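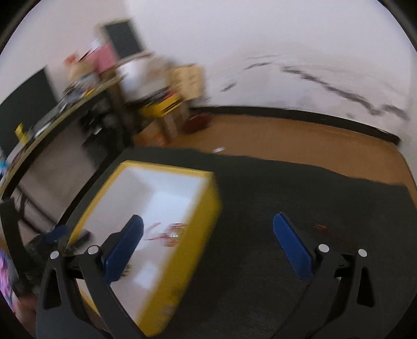

Last updated: Feb 20, 2023
Reading time: 3 min
Print this page | Send by e-mail

A Saturday with the water marchers of Priltow

I went to Priltow to see a demonstration against the water meters. I had read of it only in short notices, and I wanted to know what kind of people walk through a small town in winter because of a water bill.

The bus from Stirach takes one hour and stops behind the market hall. The march was to begin at eleven. At half past ten there were more police officers than marchers, and I thought I had the wrong day. Then people started to come out of the side streets, many of them with buckets and cooking pots to beat on.

The dispute is easy to tell. Last June the town council gave the water supply to a private company, Gakico, for 14 years. Every house must now have a new meter, and the household pays 230 for it, also when the old meter works well. A group called Cisternas collected 2599 signatures for a local vote. The council answered that the contract was already signed and that a vote would have no effect. Since then the group marches every second Saturday.

I walked with them from the market hall to the town hall, past the closed baths and over the river. It is not a long way, but with the drumming and the stops it took us almost two hours. A retired nurse beside me said she had never before been in a protest and was a little ashamed of the noise. She pays her bill on time, she told me, and she has already paid for the meter. "I am here for the vote," she said. A young man with a child on his shoulders saw it differently. He has refused the meter six times at his own door, and he expects to be taken to court.

Not everybody in the town agrees. In the bakery on the bridge I was told that the old pipes lost very much water and that someone has to pay for the repair. The woman there had turned the Cisternas poster around, so that the white side showed to the street. She would not take it down completely, she said, as half of her customers are in the march.

At the town hall there were speeches from the steps, too long for the cold. No member of the council came out. I had asked Gakico for a visit to the pumping station on the same day, and I received a polite letter that visits are possible only for schools.

The police stayed on the other side of the square and let the people go home in small groups. I missed the bus at three and had to wait for the next one in the market hall, where two marchers were still arguing if they should change the route and pass the company's office next time. One of them offered me soup. The next march is on Saturday in two weeks, at eleven again, and the bus from Stirach leaves at 9:14.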